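Garo square table, light wood: three months in

Reviewed by Orlando Alvarado, May 22, 2024 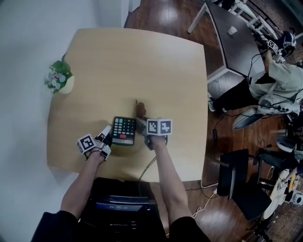
I bought the Garo in February to replace a long desk that took up too much room. It cost 280 dollars and took about 2 hours to put together. The instructions skip a step with the leg bolts, so read page 3 before you start.

The rounded corners are the best part. I walk past the table all day and have yet to bruise a hip. The top is big enough for a calculator and a potted plant in the corner, but two people working across from each other will bump elbows.

The finish marks easily. A coffee ring from the first week is still faintly there after several tries with soap. Use a coaster.

I also looked at the Tanner, which is heavier and has a drawer. For a small room I would buy the Garo again. Four stars.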